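Thread on moisture content and why solid wood tabletops move. I've been keeping numbers on this since February and a few people asked for them in one place. 1/11

Wood gains and loses water until it balances with the air around it. The balance point is the equilibrium moisture content, EMC. At 70 F and 30% relative humidity it sits near 6%. At 65% RH it is closer to 12%. Below fiber saturation, any change in moisture content is a change in size. 2/11

Fiber saturation is usually given as 28 percent. Above that you are only adding or removing free water in the cell cavities and the board keeps its dimensions. 3/11

The movement depends on direction. Along the grain you can ignore it for furniture. Across the grain, tangential movement is often close to double radial. A flatsawn board shows mostly tangential movement across its width, a quartersawn board mostly radial. Check which one you have before you calculate anything. 4/11

Shop formula: change in width = width x coefficient x change in MC. For red oak the published tangential coefficient is 0.00369 per 1% MC, radial 0.00158. A 40 inch flatsawn top going from 6 to 10% moves 0.59 inch. Quartersawn, 0.25 inch. 5/11

Logging setup: one Geltik sensor on the lumber rack, one under the bench, a reading every 22 minutes. The rack is on an outside wall and reads wetter than the bench all winter. I had been acclimating stock on the rack. I no longer do. 6/11

Pin meters: apply the species correction and the temperature correction. Both. Trygve Engebretsen sent me his readings from the Vudley shop, and half the spread in them went away after the temperature correction. 7/11

Oven-dry check, for anyone who wants a reference: cut the sample away from the board end, weigh it, dry at 103 C until the weight stops changing, weigh again. MC = (wet - dry) / dry. Mine went from 1,330 g to 1,220 g, so 9.0%. Use a scale that reads to 0.1 g on small samples. 8/11

Finish slows the exchange. It does not stop it. Film finishes slow it more than oil. Coat the underside the same as the top, or one face responds faster and the panel cups. 9/11

Fastening: slotted holes or figure-8s, fixed at the center, free toward both edges. Breadboard ends get glue at the middle tenon only. I've seen the Van Beek pattern with all the tenons glued. It will split or it will bow, depending on which joint gives up first. 10/11

Tables for 200 species are in the Tranier sheet, tangential and radial columns side by side. If a species has only one coefficient listed, treat it as tangential and leave the bigger gap. Corrections welcome, with units please. 11/11
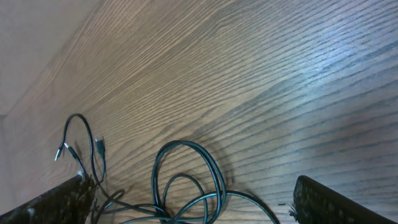 Wavy dark grain on a wooden tabletop, glare toward the right.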